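Furniture Hire: Frequently Asked Questions

How far ahead should I book?
Four weeks is enough for most orders. For anything in March, get in touch by 9th January. We hold your dates once the deposit is paid.

Is there a minimum order?
Yes, $169 before delivery. Orders picked up from our Stodoston depot have no minimum.

Can I hire tables without chairs?
Yes. Every item is priced on its own. The Clarnitz folding chair is the one exception – it goes out in racks of 4.

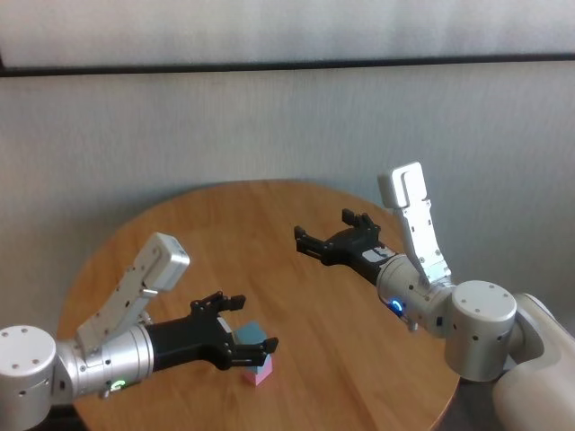

Round table, wood top

Do I need a tablecloth on a wooden table?
No, but you can add one to your order. Please don't use tape, tacks or candles without a holder on the bare wood.

What if something gets damaged?
Light marks from normal use are fine. Burns, deep scratches and broken legs are charged at repair cost, and we send you the bill before taking any money. The damage waiver covers the first $400.

Do you deliver upstairs?
Only if there is an elevator or we agreed to it when you booked. Tell us about steps, narrow doors and gravel paths. Drivers may leave items at the entrance if access is not as described.

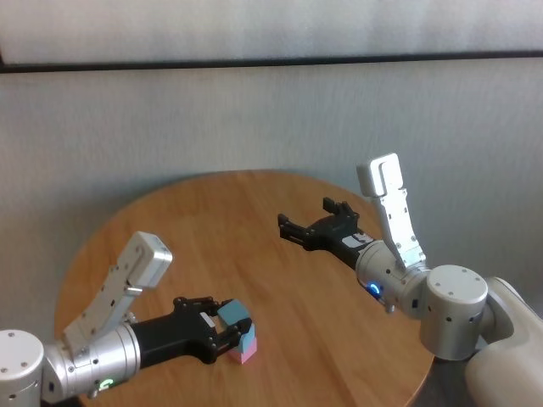 Burik Event Hire – Round Wooden Table

How large an event can you supply?
We can seat 1000 guests from our own stock. For larger events, ask for a written quote.

Can I change my order?
You can add items up to the day before delivery if we have them. Reductions need seven days' notice.

Do I have to clean everything before it goes back?
Wipe off food and drink and fold the chairs. Linen can go back unwashed in the bags provided, but shake it out first.

Do you serve Siliņa?
Yes, at the outer zone delivery rate. Collection there is mornings only.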